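Plerka opens comparison trials of hand-held grippers for fabric handling

Fastilside, 10/02/2019 - Plerka has begun a trial comparing finger pads and jaw settings for hand-held, two-jaw grippers used on soft goods. The work is led by Embla Eklund, who joined the company to build up its fabric handling group.

The trial covers two pad types, named Leka and Walari. Both fit the same fingertips, so a pair can be swapped between sessions without changing the jaws. An operator works with one gripper in each hand and handles folded clothes on an ordinary bed, with the usual pillows and covers left in place. 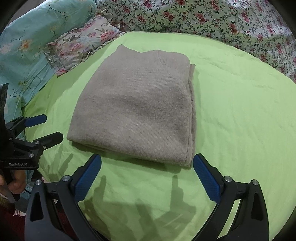

Each pad type will be used for 3000 grasps. Of the planned total, 1040 are set aside for knitwear, which gave the most trouble in early bench work. A thick folded bundle has several layers at its edge, and the jaws have to take all of them or the fold comes apart on the way up.

"Flat cotton was fairly easy for both pads," said Eklund. "Sweaters are harder. The knit stretches before it lifts, and a pad that holds well on the top layer can still lose the bottom one."

Sessions are limited to 15 minutes per operator. Grip force, jaw opening and dropped layers are logged for every grasp, and the operator notes any snagged yarn by hand at the end of the session. The order of the pads is changed from one session to the next.
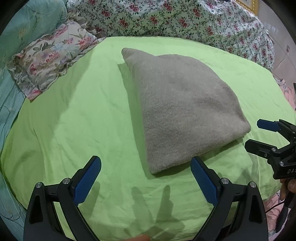
Gunhild Vídalín, who runs testing at Plerka, said the bed was chosen over a lab bench after a short pilot. "A soft surface gives way under the fingertips, and the sheet can get picked up along with the garment - we wanted that in the numbers," she said.

The trial runs through the end of October. Plerka will publish the grasp logs together with its notes on pad wear. Companies that want to have their own pads included in a second round can write to the Fastilside office. Pads must fit the standard fingertip mount, and two full sets are needed for each entry.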